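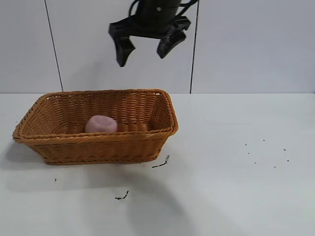

Attachment 1: black gripper with its fingers open over a white tabletop, white wall behind.

Ticket 2942
Product: Brilex photo catalog, desktop
Status: Solved
Opened: January 2019
Subject: Captions with special letters vanish after sync to Skernasura drive

Original message

Hi all! First, I love this program. I've moved my whole family archive into it since November and I'm having a ball with the caption tools. But I've hit a strange one and I'd love help chasing it down.

My catalog lives on the laptop and syncs to a Skernasura network drive in the hallway closet. Captions written on the laptop show up fine on the drive, except when they contain a letter with dots or an accent. Then the caption field on the drive copy is blank. The picture is there, the date is there, the star rating is there, the caption is gone. My grandmother's side of the family is named Mägi, so you can imagine how much of the archive this hits!

Same pictures opened on the laptop still show the full caption. No error message anywhere. The sync panel says "Complete" with a green check every time.

Laptop has plenty of free space. I restarted everything before writing, drive included.

Reply from support

Thanks for the clear write-up, and what a great project to be doing. Could you try these and report back?

Make a new album with a handful of pictures in it. Give one a plain caption and one a caption with the ä. Sync only that album.
Open Settings, then Sync, then Details, and tell us what it says next to "Text format."
Please don't run Rebuild Catalog yet. It can copy the blank fields back to the laptop.

Update from customer

Good thing you mentioned Rebuild, my mouse was practically on it.

Test album made. Plain caption "Porch, summer" came through. "Mägi porch, summer" came through blank. So it does it with brand-new files too, and my old imports are off the hook.

Text format says "Legacy (drive default)". It's grayed out and I can't change it.

I also tried a few things on my own, because this has turned into a fun puzzle:

– Typed the ä with the keyboard shortcut, then pasted it from another program. Blank both times.
– Swapped it for a plain a. Caption came through.
– Synced to a USB stick formatted the same way as the laptop. Caption came through with the ä and everything!

That last one made me sit up. It has to be something between the program and the drive, right?

Reply from support

Great detective work, and yes, the USB result helps a lot. "Legacy" is an older way of storing text that only knows plain letters. The program picks it when the drive doesn't answer its question about which formats it can handle. A caption with a letter outside the plain set gets dropped whole.

On the drive's own settings page, look under File Sharing for an item called Compatibility. Can you tell us what it's set to, and which firmware version the page shows at the bottom?

Update from customer

Compatibility is set to Oldest. I have never touched that page in my life, so it must have shipped that way. Firmware is 2, and there's a banner saying 3 is available.

Reply from support

Please go in this order:

1. Close the catalog on the laptop and make a backup copy of it to the USB stick.
2. Update the drive to firmware 3 and let it restart.
3. Set Compatibility to Current and save.
4. In the catalog, remove the drive from the Sync list and add it again. Text format should now say "Full".
5. Sync the test album only.

If the test album looks right, choose Resend Captions from the Sync menu. Direction must be laptop to drive.

Update from customer

IT WORKED. Well, mostly, hang on.

Firmware went fine. Text format says Full. The test album came over perfectly, ä included, and I may have cheered out loud. Then I ran Resend Captions on everything and 32 pictures are still blank on the drive. All of them are in one album called Vundska, from a trip we took there years ago.

Reply from support

So close! Is that album marked with a small padlock in the left column? Locked albums are skipped by Resend Captions, and the program should really tell you so.

Update from customer

Padlock! I locked it myself when I finished sorting it, I was so proud of that one. Unlocked, resent, and every caption is there. I just sat and scrolled through them on the TV with the sound of the drive humming away in the closet – so happy.

Two wishes for the developers, if you're passing things along: a warning when a caption gets dropped, and a line in the sync report listing any locked albums it skipped. A green check made me trust it way too long.

Reply from support

Both requests are filed and linked to this ticket. You can lock the Vundska album again whenever you like, and regular sync will still include it. Keep the USB backup until you've added a few new captions and seen them arrive.

Closing as solved. Replying here will reopen it.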